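Unit 4: Budgeting for a Multi-Finger Hand
Handout for the Tuesday section. Bring your draft worksheet.

Most first budgets for a robot hand list one item, the hand, and stop there. The purchase price is the easy part. The lines that get missed are spares, mounting, cabling, software support and the hours someone spends getting it running.

Start with the task list. Write down the objects the hand has to pick up, how many picks you expect in a week, and who will be operating it. A two-jaw gripper covers more jobs than people expect and costs much less to keep going. Ask for a hand with separate fingers only if the task list calls for one.

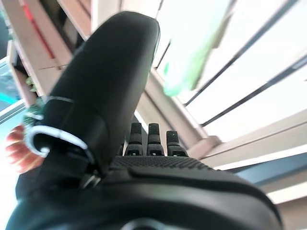
Wear parts come next. Fingertip covers and palm pads take most of the contact, so treat them as consumables and give them their own line. For the worksheet, use $30 per fingertip cover and assume 52 weeks of use. Put $500 under mounting and cabling. If your supplier quotes a different figure, use the quote and attach it.

Compare the Dernusier and Liveck quotes in your packet on the same basis. Dernusier includes a wrist adapter and the first year of support. Liveck lists both as options on page 2, where they are easy to overlook. Shipping for repair is extra in both cases.

Lead time belongs in the plan too. If the hand has to be in use by March, work backward from there and allow for delivery, mounting, calibration and operator training. Leave room for one return to the supplier.

What to hand in:
Task list, one page
Completed worksheet with both quotes
Spares list with reorder points
A short paragraph saying which quote you would accept and what would change your mind

The Amis worksheet adds the totals for you, but it leaves out sales tax. Enter that by hand on the last row.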